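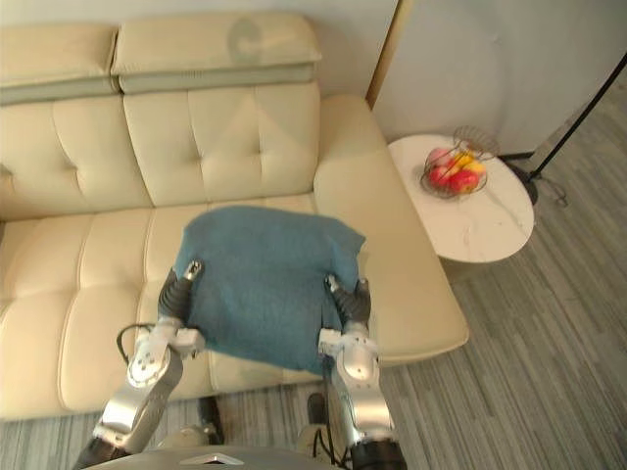 Issue 6, page 3

Pre-show inspection: hip-hop and R&B club nights
Venue: Trelley, main room
Event: Pusia with support from Atside
Date of inspection: Sunday, November 30, 2025
Inspected by: Orhun Bilgin
Key: P = pass, A = pass with action, F = fail, N/A = not applicable

1. Stage structure

1.1 Deck sections level and locked: P
1.2 Front edge marked with white tape: A
Tape lifting at stage left, next to the monitor wedge. Replace before soundcheck.
1.3 Riser for DJ table secured to deck: P
1.4 Steps and handrails, both sides: P
1.5 Weight on riser within the plate rating: P
Two turntables, mixer, one laptop stand. Atside are bringing their own sampler and will share the table. Recheck if a second table is requested.

2. Electrical

2.1 Portable appliance labels in date: A
Labels in date on all house equipment. Touring equipment for Pusia carries labels from last March. The tour manager is to send the certificate by email. A screenshot is not enough.
2.2 RCD test, stage supply: P
Tripped at first press on every outlet group.
2.3 Audio and lighting on separate supplies: P
2.4 Cable runs clear of walkways: F
Multicore crosses the stage right exit route at floor level with no ramp. Fit ramp or fly the cable. Reinspected after soundcheck, ramp fitted, now P.
2.5 Drinks kept off the DJ table: A
No shelf provided. Put a side table behind the riser.

3. Sound levels

3.1 Limiter sealed and working: P
3.2 Sub stacks strapped: P
Upper cabinets had moved forward slightly on the last two bass-heavy nights. Straps retensioned, rubber matting added between cabinets.
3.3 Hearing protection available at bar and cloakroom: P
3.4 Barrier in front of subs: A
Gap at the left end wide enough for a person to stand in. Close with a short barrier section.
3.5 Playback level of backing tracks checked against live vocal: P
Pusia perform over full tracks with lead vocal left in at low level. The engineer should have the instrumental versions to hand. At the Ateş show the vocal track was run too hot and the singer asked for more monitor all night, which put the stage level over what we want for crew.

4. Lighting and effects

4.1 Safety bonds on all flown fixtures: P
4.2 Strobe notice at entrance: F
Notice missing. Reprinted and put up at both doors, now P.
4.3 Haze machine position: P
4.4 Detector isolation agreed and logged: P
Isolate the main room zone only. The corridor and dressing room zones stay live.
4.5 Cold spark or flame effects: N/A
Listed on the rider and refused. The ceiling height does not allow them.

5. Audience area

5.1 Capacity displayed and clickers zeroed: P
Main room limit is 308, including guest list. Performers' guests watching from the side of the stage count towards this figure.
5.2 Exits unlocked and unobstructed: P
5.3 Emergency lighting, full discharge test in date: P
5.4 Floor condition: A
Worn patch near the sound desk. Mat down for this event, repair to be priced.
5.5 Crowd surge briefing given to door staff: P
The single comes third from last in the set. Staff to be at the front barrier before it starts. House lights can be raised from the sound desk or the bar.

6. Backstage

6.1 Dressing room exit route clear: P
6.2 Wristband colours match the list: P
6.3 Extension leads, one per outlet, none chained: A
One chained pair removed from the dressing room.
6.4 Merchandise stock clear of the fire door: P

Actions still open at doors: 2.1, 5.4.
Item 2.1: touring equipment stays unplugged until the certificate is received.
Certificate received before doors, 2.1 closed. O.B.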